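May, late, kettle on for the third time

I should be in bed but my legs are still buzzing, so I'm writing this at the kitchen table with my feet in the washing-up bowl (clean water, before anyone asks). We did Gundside today. All of it! Up by the quarry path, along the top and down through the wet field, and I only fell over the once.

Xiaoyan picked me up at quarter to seven, which is early even for her. She had the big flask and the small flask and a bag of satsumas rolling about in the footwell, and we ate half of them before we'd got past the garden centre. I'd packed the night before for a change, and still managed to leave my gloves on the radiator. She had spare ones. She always has spare ones. They were bright orange and too small, and I wore them all day.

The car park was nearly full by the time we got there. There was a minibus from some walking club and a lot of very clean boots, and a man in shorts telling anybody who'd listen that the top was clear. It was not clear. It was clear for maybe ten minutes, while we were still in the trees and couldn't see it, and then the cloud came down and stayed put until lunch. I didn't mind as much as I thought I would. You hear more when you can't see, sheep mostly, and then a curlew, a lovely bubbling sound that went right over our heads and made Xiaoyan stop dead with one foot in the air.

I'd been dreading the quarry path because of my knee. Going up was fine, it's steps more or less, big flat stones somebody must have sworn at when they put them in. We took it slowly and talked nonsense the whole way. She's thinking about changing jobs again. I told her she says that every spring and she said yes, but this spring she's done her CV, so we'll see. I told her about the damp patch in the back bedroom, which is now the shape of Portugal, and she said to ring her cousin's plasterer. I've written his number on the calendar and I will ring him. I will.
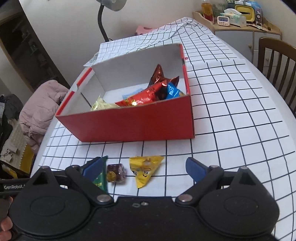
Anyway, the top. We had our sandwiches in the lee of the wall, sitting on a carrier bag each, and I was so hungry I ate the crusts and then the bit of lettuce that had fallen on my knee. Cheese and pickle, slightly squashed. Best thing I've eaten all month. Xiaoyan had cold dumplings in a tub and gave me two, and I gave her my flapjack, and I think I got the better of that swap since I'd made the flapjack and it had set like a paving slab.

Then, just as we were packing up, the cloud went. It peeled back off the far side and there was the whole valley, the reservoir and the church and the little road going up to Wovmont like a dropped bit of string. We both said "oh!" at exactly the same moment. I tried to find our car and couldn't. There was a couple further along the wall with a tiny dog in a jumper, and the four of us stood about grinning at each other like we'd arranged it.

Coming down was where the knee had its say. I borrowed one of the poles and went sideways on the steep bits, and in the wet field I put my foot in what looked like grass and went in past the ankle. That's when I sat down. Not hurt, only soaked through to the pants, and Xiaoyan was laughing too much to be any help at all. I had to be pulled out by a boy of about 15 who was so polite about it that I felt a hundred.

Tea and a scone at the farm place afterwards. They've put the scones up again but they still give you proper jam. I rang Revathi from the car to tell her we'd done it, because she's the one who's been going on at me since Christmas to get back up there, and she was so pleased she shouted. She wants to come on the next one. She's after a full weekend, with a bunkhouse, and she has already looked up trains. I said let me get my socks dry first.

Things to remember: gloves. Proper gaiters, or some bread bags. Plasters in the top pocket and not at the bottom under the waterproofs. Ask Mum if she wants her old map back, as I seem to have been sitting on it.

The bowl's gone cold now and my toes look like walnuts. Boots are by the back door stuffed with newspaper. Bed.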